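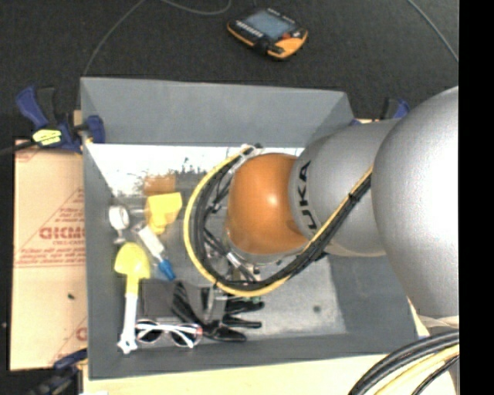

Why not ship everything in one carton and let the store sort it out, a buyer at Yeom asked when we first quoted for their returns. Sernier was set up to deal with the consequences of that approach. Mixed cartons arrive with tubes, tape, toys and eyewear in the same layer, and the lightest items take the damage.

## What we do

Sernier sorts, checks and repacks small mixed goods for retailers and resale outlets. Typical contents are rolls of tape, capped tubes, sunglasses, beach toys, foam pieces and small blocks. Most items fit in one hand. Very few of them share a shape, so standard dividers are of limited use.

Work is done at our Driltmont site, which has 10 sorting stations and 4 packing lines. Goods come in by the pallet and leave in single-category cartons with a printed contents list.

## How goods are handled

Each delivery is opened and emptied into open-topped boxes in small batches. Items are then separated in this order:

1. Eyewear and anything with a lens
2. Tubes and other capped containers
3. Rigid toys and tools
4. Tape, foam and blocks

Lenses go first and are packed in sleeves. Tubes are checked at the cap and stored upright. Long-handled toys are packed head to tail, which keeps the carton level. Tape is stacked flat - a roll left on edge will travel the length of a carton in transit.

Damaged goods are logged under one of 13 fault codes. The customer decides in advance which codes mean repair, resale or recycling.

## Redusell

Redusell is our resale service for goods that are sound but can't go back on the original shelf. Open packaging is the usual cause. Items are regrouped by category, relabeled and offered in lots to discount stores. Unsold lots are reviewed every May and either broken up or returned to the customer.

## Cartons and materials

We reuse incoming cardboard where the walls are still stiff. Printed cartons are accepted for internal moves only. Outgoing goods use plain board in 2 sizes, with paper fill.

## Working with us

We quote per carton after a trial delivery. Please include a list of contents, even an incomplete one - it shortens the first sort considerably. We don't accept food, batteries or liquids in glass.

Page last revised 9 March 2022.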